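Two Nights in Carrillo

By Kaede Takeda

The bus to Carrillo leaves Lonell at 7 in the morning and takes the coast road the whole way. I paid for a window seat on the left and would do it again. The driver stops once, at a bakery above the harbor, and waits while everyone buys coffee.

I had packed for two nights — one small bag, one pair of good shoes.
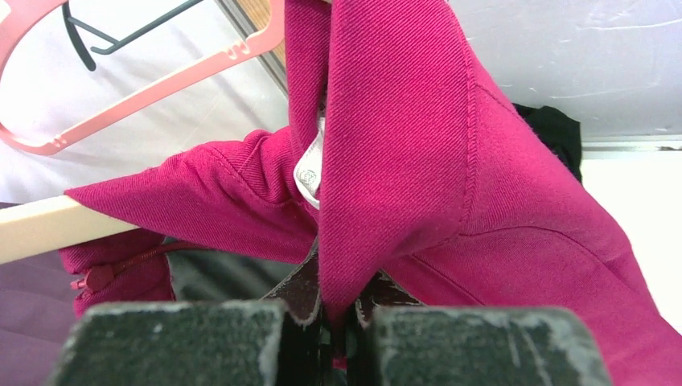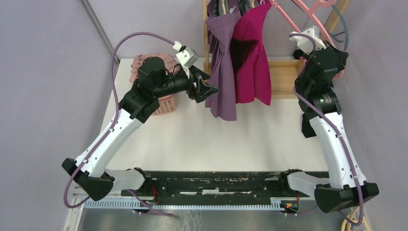 Is Carrillo worth visiting outside of summer?

April is a good time to go, as long as you don't plan to swim. The rooms are cheaper, the footpaths are dry and most of the restaurants have opened again after the winter.

The town has 700 residents and one main street, which runs uphill from the pier to the old customs house. I stayed near the top, in a guesthouse with a shared kitchen and a view of the boats. Breakfast was eggs, bread and a sharp local cheese I never learned the name of.

On the first afternoon I walked out to the lighthouse. The path follows the cliff and takes 90 minutes each way, with a bench at the halfway point and no shade after that. Bring water. There is a tap at the lighthouse but it was shut off when I got there.

The second day I took the ferry across the bay. The ticket was 27 dollars, round trip, and the crossing was rough enough that I skipped lunch. I spent the afternoon in the fish market and caught the last boat back at 5.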